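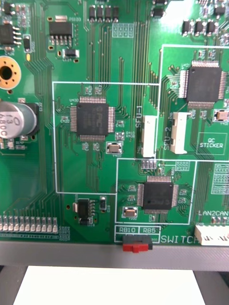 Board-level spares are the part of our arm budget I keep going back and forth on, and I'd love some opinions before I send the numbers in. We're a small repair and test shop (control boards mostly, some power supplies) and we're planning the second year of a two-arm setup. The board I have in mind has three big quad flat packs, a LAN2CAN connector down in the corner and that slide switch by the RB10 / RB5 marking, so there's a fair bit on it to go wrong. Roltow quoted me 1,368 for a spare, eight weeks out. Do I buy one now and let it sit on a shelf, or put the money toward a better fixture and take my chances? I'm leaning toward the spare but I go back and forth every time I open the spreadsheet!

Everything else in the plan is pretty settled and I'm really happy with it. New wrist cameras in November, service contract with Leitner, a second set of fingers.
- azra_k

Reply from nahuel.ins
Buy the spare. Eight weeks is two months of an arm standing there. What does that cost you in a month?

Reply from azra_k
Less than you'd think, because we can still do everything by hand, just slower. That's kind of why I'm stuck. If we were a production line I wouldn't be asking.

Reply from FerminC
I'll disagree with Nahuel, nicely. In my experience the boards inside the cabinet are the last thing to go. What goes is cables, and connectors, and whatever somebody tightened wrong on a late shift. For the price of one board you could have a full set of harnesses and a drawer full of mating connectors, and you'd use them. I've had a spare controller board from Brotska in its bag for years. Never opened. It's a beautiful board, I'm sure.

Also ask Roltow which revision they'd be sending. A spare that needs different firmware from the rest of your cabinet is going to ruin your afternoon.

Reply from nahuel.ins
Sure, cables go more often. You can also get a cable tomorrow. Spares money should go where the lead time is, that's the whole idea of spares.

Reply from FerminC
Not the molded ones with the round metal ends. I waited 45 days for two of those last year.

Reply from nahuel.ins
OK, that's bad. I'll give you the round ones.

Reply from azra_k
This is great, keep going. Fermín, I hadn't put harnesses in at all, they were just going to come out of "misc". Giving them their own line now. And I'll ask about the revision, good catch.

The other thing I wanted to ask about is the fixture, so here's the bench.
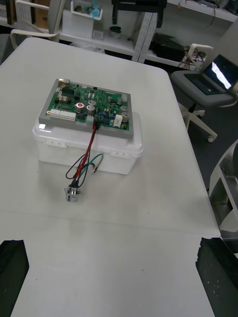
Fixtures are where I think I've been too cheap, and I want to fix that this year. Skosteck makes a low aluminum nest with adjustable corners and I've been drooling over it since spring. Right now the gray tray with the board in it goes on top of a plastic storage box with a clip-on lid, and the harness just hangs down the front to its round metal connector on the table. I like having the height, and it's easy to swap trays, but I want something I can bolt down and come back to in the morning with the same coordinates. Has anyone run the Skosteck one with boards that have tall caps on them?

Reply from Omolara_Okeke
Yes! We have two of them and I'm a fan. Tall caps are no trouble as long as you approach from above. The side approach is tight. Get the riser plate with it, the nest alone sits too low and you'll end up fighting your wrist angles all day. And buy or print some sort of cable clip for that harness while you're at it. Ours used to swing into the path until we gave it a home.

On the spare board question I'm with Fermín. We did fixtures first, harnesses second, and the board went into the following year's budget. No regrets so far.

Reply from ihuenchuman
Before you order anything, ask Leitner if your service contract includes a loaner board. Ours does on the higher tier and the difference in price was roughly a third of what a spare would have cost us. It was a line on page two that I'd skipped right over.

Reply from azra_k
Ignacio, I have the contract open right now and there IS a loaner clause, but it says "subject to availability". Has anyone ever tried to use theirs?

Reply from ihuenchuman
Once. Took four days to arrive. I was pretty pleased with that.

Reply from nahuel.ins
Subject to availability means they have one and somebody in another state has it. I'd still buy the board.

Reply from azra_k
Ha, noted. Plan for now is nest plus riser, harnesses, and I'll call Leitner about the tiers before the spare gets a yes or no. Omolara, do you remember the hole spacing on the riser? Our table has a seam right where I'd want to drill.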